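Notes from the Skovcombe open day

2019-10-22

I promised a few of you a full report on the open day at Skovcombe, so get yourself a coffee, because I took a lot of notes and I'm going to use most of them!

First, the trip. I left far too early, got on the wrong bus, got off it again by a closed garden center and still arrived before they had put the sign out. A very patient person at the front desk gave me a sticker with my name on it (spelled almost right) and pointed me at the cookies. There were 18 of us by the time things got going. I talked to a couple who run a small repair shop, a retired machinist with strong feelings about ball bearings, and a high school teacher who wanted ideas for her shop class and wrote down even more than I did.

The morning belonged to Masanobu Onishi, who has been with the Yagi project from the start and gave a talk with hardly any slides, bless him. Yagi is their household handling work. They want a robot arm that can deal with the ordinary stuff on a kitchen counter: doors, handles, lids, cups, the bag of rice you forgot to close. He said they used to spend weeks programming one motion, and then somebody would move the cup two inches and the whole thing fell apart. Now they start from people doing the task with a gripper in their hand, over and over, and train on the recordings.

I asked how many recordings they had for opening a door, and he looked it up right there on his phone. 2501! That's just doors. He said the last few hundred helped more than the first thousand did, mostly from people who opened the door in a way the team hadn't thought of. Somebody behind me asked whether left-handed people made a difference and he got very excited and talked for a good while about wrists. I won't try to repeat it, but the answer was yes.

After that we got to see the arm, which they call Utora. It was set up behind a rope with a row of mugs, and it had one job, to put the mugs on a shelf with all the handles facing the same way. It did 9 in a row without trouble. On the next one it stopped, thought about it for what felt like a week, backed off and came in again from the other side. People clapped for that one more than for all the others put together. The repair shop couple wanted to know what the motors cost, and got a smile and no number.

Utora is slower than I expected, by the way. If you've only seen these things in videos, a lot of those are sped up, and Masanobu was nice enough to say so before anyone asked. One mug took it 14 seconds, and I timed it twice. My mother could clear the whole table in that time, but then she doesn't work nights.

Lunch was sandwiches. The egg ones went first. I ended up sitting next to the machinist, who had brought his own calipers to an open day (I respect this enormously) and had been measuring the table legs.
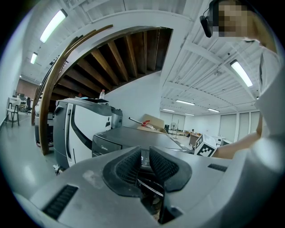 My favorite part of the whole visit was the afternoon, when we went over to where they work with the handheld grippers. I had figured the tool would be some kind of fancy claw, and the business end is two black fingers with mesh-textured pads on them, set in a light gray plastic body with vents on the sides. The pads got a lot of questions from our group. They had a dark gray Midea out as the practice appliance, which made me laugh, as I'd pictured something a lot more space age, and next to it was a white cube with blocky black codes printed on the faces. Those codes are the part I'd read about beforehand. A camera can look at a square like that and work out where it is and which way it's turned, so you get a fixed point to measure everything else against. The headsets with the little microphones were for talking to each other across the floor. And I have to mention the staircase! It's a big curved wooden one, with all these brown beams fanning out on the underside, and it sweeps right over the robots. I spent more time looking up than I should have.

We each got a turn with a gripper, and I can report that it's harder than it looks. You know perfectly well how to pick up a bottle, and then you have two fingers and no thumb and you forget everything. I knocked mine over on the first try and got it on the second. The teacher was a natural and I'm still a bit jealous. My forearm was sore on the bus home, so I have new respect for whoever did all those doors.

A few of you asked me to find out about kits. There isn't one, and Masanobu didn't want to guess at when there might be. He did say that Ultex, who make their finger pads, will sell small batches to schools and clubs if you write and ask, so I've written and asked. If I hear anything I'll put it in the next newsletter.

They're planning another open day and you have to sign up ahead, as they keep the groups small. I've put my name down already. If you'd like to share the ride, reply to this and tell me where you'd be coming from, and I'll look up the right bus this time.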